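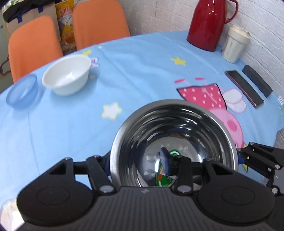 Surely the machine works out its own water hardness, one reader of the last edition wrote, so why spend a whole section on it? The Polard does have a setting called Auto. We have used it in Nuncombe, where the water is very hard, and the glasses came out with the same white bloom as they did on the lowest setting. You are welcome to try it. We would set the hardness by hand.

## 4. Setting the water hardness

You will need the test strips from the Pristilico kit (part 1517), a cup of cold tap water and the salt funnel. The strips carry a use-by date, printed very small on the back of the packet.

1. Run the cold tap for a minute, then fill the cup.
2. Dip the strip for one second and shake off the drops.
3. Wait for the colour to settle and compare it with the chart in daylight. Under a yellow kitchen bulb two of the colours look alike.
4. Switch the machine on with the door open.
5. Hold **Start** and **Eco** together until the display shows 101.
6. Press **Eco** to step through the levels. Stop at the one that matches your strip.
7. Press **Start** to save. The display goes blank.

**Note:** If your strip falls between two colours, choose the higher level. It uses a little more salt. 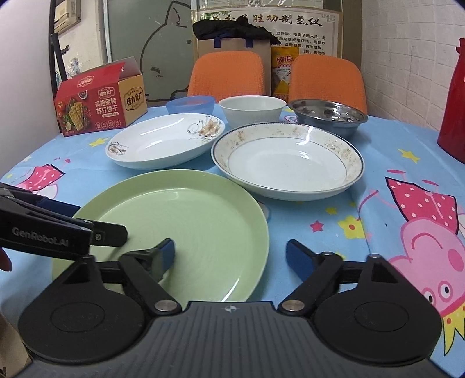 *Pale green plate with a raised rim.*

## 5. Filling the salt

1. Take out the lower basket and unscrew the salt cap.
2. On first use only, fill the chamber to the top with water.
3. Fit the funnel and pour in salt until the water rises to the neck. It will spill over a bit.
4. Wipe the thread, screw the cap down firmly and run a Rinse straight away with nothing in the baskets.

**Caution:** Use dishwasher salt only. Table salt and cooking salt will clog the softener. Never put detergent in the salt chamber – the repair is not covered.

The Frota tablets say "salt included" on the box. Perhaps there is some in there. In very hard water we could see no benefit from it, and the salt light should be obeyed whatever the box promises. 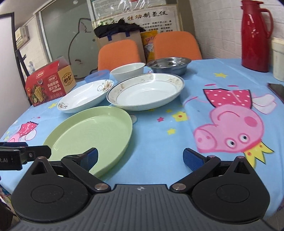
The salt light may stay on for several washes after a refill. It measures something in the chamber which takes time to dissolve, or so the makers tell us. If it is still on after a week, check the cap before you add more.

## 6. Choosing a programme

- **Eco** is the longest. It is meant to be the cheapest, and it may well be, but don't expect to have your plates back before bedtime.
- **Daily** takes 90 minutes.
- **Quick** takes 23 minutes and does not dry. For anything with egg on it, choose another.
- **Rinse** uses no detergent.

Check that plastic items are marked as dishwasher safe and keep them in the upper basket.

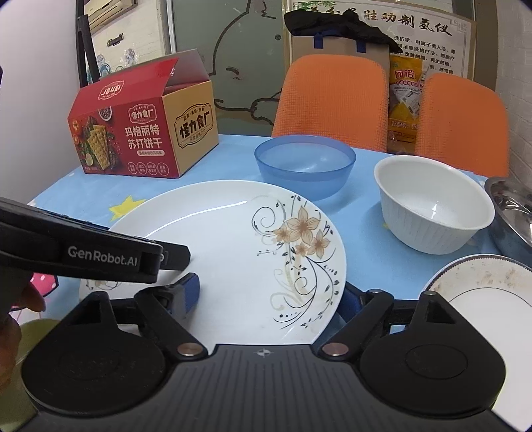

Patterned china is a different worry. "Dishwasher safe" on the underside tells you that the maker was happy with it, and says little about how the colours will look by December. If you are fond of a piece, wash it by hand.

**Caution:** Hot steam escapes when the door is opened in mid-cycle. Press **Start**, wait for the pump to stop, then open the door slowly.

Section revised 20th February. The level chart is inside the back cover.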